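Chapter 6
Evaluating a Packaged Simulation Kit

After reading this chapter you should be able to read a vendor's kit sheet, set up a fair trial, and report the results in a form a buyer can use. The running case is the Rukimine tabletop kit, sold by Draromard with the Hikiline task scheduler. The base license covers 200 trial runs; the extended license covers 500.
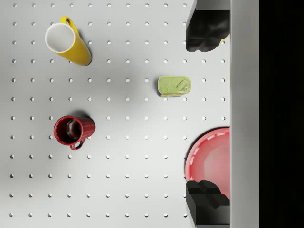
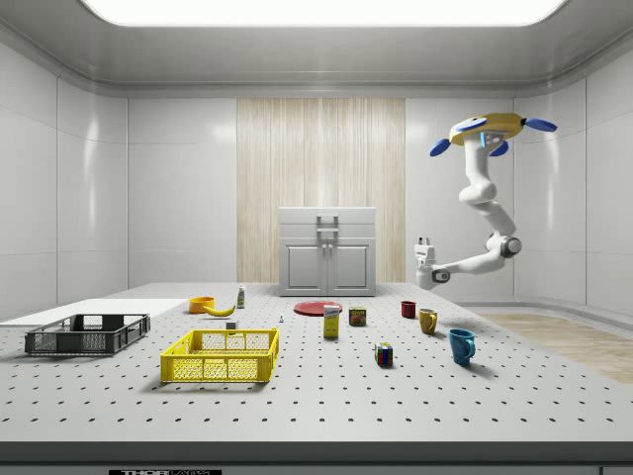
A kit sheet lists what a scheduler can be asked to do, and the buyer must check each entry against the work planned. Begin with the objects. Mugs, a flat plate and a low tin call for different grasps, and a score averaged over all of them hides the weak one. Report each class by itself. Crates belong in a separate table – they are targets for placing as well as items to lift.

Section 6.1 defines a trial and a failed trial. Section 6.2 applies the Lefèvre scoring sheet to a log of 289 runs.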